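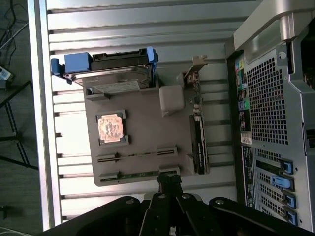 Parts tray with drive, processor and card in place, ribbed surface behind.

Gikby Repair Training Group
Minutes of the planning meeting, May 18, 2019

Chair: Kjell Amundsen. Minutes: Gualtiero Cattaneo.

1. Minutes of the February meeting
Accepted. Amundsen asked that "the tray will save time" be changed to "the tray is expected to save time." Changed.

2. Parts tray for the desktop assembly lesson
Ruggiero sent a written proposal for a gray molded tray at every bench, so that each trainee starts with the parts laid out the same way. The proposal says this will end the hunt for missing parts. The chair wanted to know how a tray finds a part that someone has put in a pocket — theirs or the tray's. There was no answer to that in the proposal.

Cattaneo said the pockets at least show where the drive, the processor and the card belong. Amundsen agreed that they show it to a person who already knows. He thinks a beginner who can put a part back in a shaped pocket has learned about pockets.
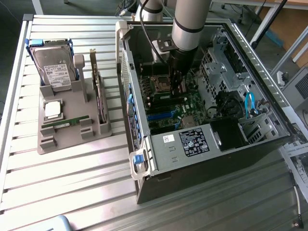

Gualtiero Cattaneo

The layout under discussion puts the tray to the left of the tower, with the tower on its side and the side panel off. Cattaneo likes having the memory module in its own long slot under the processor. Amundsen has no quarrel with that, but he doubts the bare processor should sit face up in the open while people reach across it for the drive. Put to the group whether the processor should be handed out separately. Left open.

The blue rails on the drive were raised again. Some trainees are being told to fit them and others get the drive with them on. Agreed that drives go out with the rails on until the lesson sheet says one thing and sticks to it.

3. Cost
Preno quotes 3,669 for the full order of trays, delivery not included. The amount set aside is 2,000. The proposal calls this "within reach." The chair asked that the phrase not be repeated in the minutes as our view. A smaller order of 14 was discussed and Cattaneo will get a price in writing.

4. Prirwood classes
Prirwood wants the assembly lesson shortened. Amundsen is against it and would like to see one class run at the present length with the trays before anybody cuts anything. Agreed.

5. Lesson sheet
Page 2 still tells people to seat the memory before the processor and page 3 tells them the reverse. Cattaneo to fix.

6. Other business
Invoice 347 is still unpaid. Amundsen says it was approved in February. Cattaneo has no record of that and will look.

Next meeting to be set once the Preno price is in.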